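Hands-free Kits in Older Cars: Final Year Project Report
Tuesday, July 5, 2005
By a student of the electronics course, Fiston College

The aim was to find out which fitted hands-free kit gave the clearest speech in a car more than ten years old. Two kits were compared, the Malell and the Sperling. Both were wired to the same 12 volt supply and used the same phone. The microphone was clipped to the sun visor for the first 7 runs and moved to the windscreen pillar after that.

In all, 146 test calls were made. The listener at the other end wrote down a list of spoken words, and the score was the share of words written correctly. The Malell scored 81 per cent at town speeds. The Sperling was close behind until the heater fan was turned on.
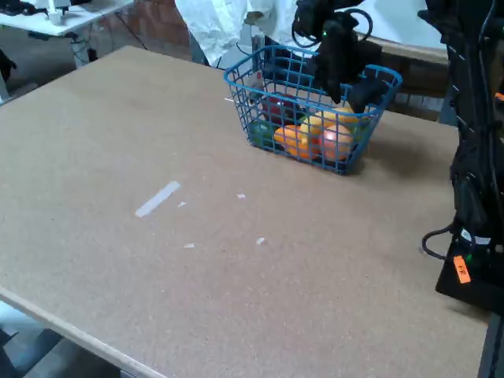
Word lists took longer to prepare than the wiring. Names of towns were too easy to guess, so the final lists used everyday things with similar sounds. Fruit worked well, and "lemon", "orange" and "peach" were on every sheet. "Peach" was most often misheard, usually as "beach" or "each", and the Sperling lost the start of the word with the fan on.

Echo was worse with the Plamier speaker than with the car's own. Moving it under the dash helped a little. The wiring loom should be remade with longer leads if the work is repeated in December.

Last updated: 16:20

Comments

Did you try the pillar position with the window open? Mine is useless above 40.

I have the Sperling in an old estate and the fan noise is just the same.

Which fuse did you take the ignition feed from?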